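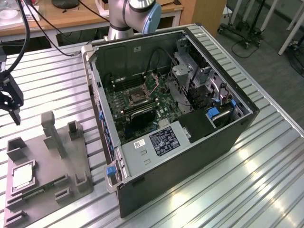 Open tower with the side panel off and the processor socket lever raised.

Lotgate Refurbished Office Towers
Sold singly or by the pallet

Lotgate sells used business desktops to schools, small offices, libraries and repair shops. The towers on this page come from office clearances and lease returns. We buy them in mixed lots, sort them by condition and sell them in three grades. Prices depend on the grade and the processor fitted, and the current list is sent out on request.

Item number: 568
Category: Desktops, full-size tower
Condition: Used, Grade A, B or C (see below)
Sold as: Single unit or pallet of 50
Ships from: Riquelme warehouse

Grades

Grade A towers start up, pass a full memory test and have run overnight without a restart. The case may have light scuffs. All covers, feet and drive bay blanks are present.

Grade B towers pass the same tests but show more wear. Expect scratches on the side panel, sticker residue, or a missing bay blank. Most of our school customers buy Grade B, and the machines do the same work as Grade A.

Grade C towers are sold for parts or repair. They may be missing a processor, memory or a drive, and some have a known fault. If we know the fault we write it on the tag. We do not test Grade C units past a visual check and a power supply check, and they can't be returned.

What is included

Grades A and B come with a processor, heatsink, memory, power supply and one drive, wiped and blank. A power cord is in the box. Keyboard, mouse and monitor are not included but can be added to an order. Grade C comes as found, with no cord.

No operating system is installed unless you ask for one. If a tower carries a valid license from its first owner and that license can be passed on, we note it on the packing list.

Drive wiping

Every drive that arrives here is wiped before it goes on the shelf. Drives that fail the wipe are pulled and destroyed, and the tower gets a replacement. We use a program called Vunari for this, which writes a report for each drive. Grade A and B buyers can have a copy of the report by quoting the tag number. If your own rules call for a second wipe, please do it before you load anything.

Options

Memory: Grade A and B towers can be ordered with more memory than the standard fit. We match the sticks in pairs. Mixed pairs work in most boards, but they cause enough odd faults that we stopped shipping them.

Drives: A solid-state drive can be fitted in place of the hard drive. For general office work this makes more difference than any other change you can order. The adapter bracket is included.

Graphics: We can fit a low-power card that needs no extra cable. Cards that take a separate power lead are not offered, and we don't advise adding one to the original power supply. Check the label on the supply before you buy any card elsewhere.

Wireless: A small USB adapter is available. Most customers wire their towers and don't need it.

Bulk buyers who want the same options across a whole pallet should allow 3 extra working days.

Fitting your own parts

Many customers buy Grade C and build up from there. A few notes from the bench, put together by Hrefna Zoëga, who runs testing at Riquelme.

Unplug the power cord and hold the power button in for a few seconds before you take the panel off. Lay the case on its side. Touch bare metal on the chassis before you handle the board or any part that goes on it.

Check the processor socket under a good light. Look across it at a low angle from two sides. A bent or dirty contact is easier to see as a break in the pattern than by looking straight down. Never touch the contacts with a finger or a cloth. Lower the processor straight in and let it sit under its own weight before you close the lever.

Clean off all the old thermal paste, from the heatsink as well as the processor. Dried paste left on one side will hold the two surfaces apart. A small dot of new paste in the middle is enough.

Push memory in until the clips close on their own. If a clip needs to be forced, the stick is the wrong way around or the wrong type. When a tower beeps and won't start after a memory change, take all the sticks out and try one at a time.

Replace the clock battery while the case is open. It costs very little, and a flat one will lose the date and the boot settings each time the tower is unplugged.

Do not open the power supply. If it is noisy or smells burnt, swap the whole unit. Before you order one, compare the mounting holes and the board connector with the old one. Office towers from the larger makers often use their own sizes, and a standard supply may not fit.

Packing and shipping

Single towers ship in a double-wall carton with foam ends. Pallet orders are stacked flat with card between layers, strapped and wrapped. Orders placed by noon on Wednesday go out the same week. Pallets need a loading dock or a lift truck at your end. If you have neither, tell us when you order and we will book a truck with a lift gate – there is an extra charge for this.

Please check the wrap before you sign. If it is torn or the stack has shifted, write that on the driver's sheet. We can still help if you find damage later, but the claim takes longer.

Returns

Grade A and B towers can be returned within 2 months if they stop working. We repair, replace or refund, in that order. Adding memory or a drive does not affect your right to return. Cracked boards, damaged sockets and liquid damage are not covered. Keep the tag on the case, as we can't match a unit to an order without it.

Trade-in

We take old towers against the price of new stock, working or not, if there are enough of them to fill a pallet. Skolo, our collection partner, handles pickup. Leave the drives in and we will wipe them on arrival, or take them out yourself and tell us so we can value the lot correctly.

Stock

Grade A sells out first, usually in May when schools place their summer orders. Grade B is normally on the shelf all year. Grade C comes and goes with each clearance. To reserve stock or ask for a pallet list, write to Violeta Huenchumán in sales and give the item number, the grade and how many you need.

Related items: keyboard and mouse sets, power cords, drive brackets, matched memory pairs, clock batteries.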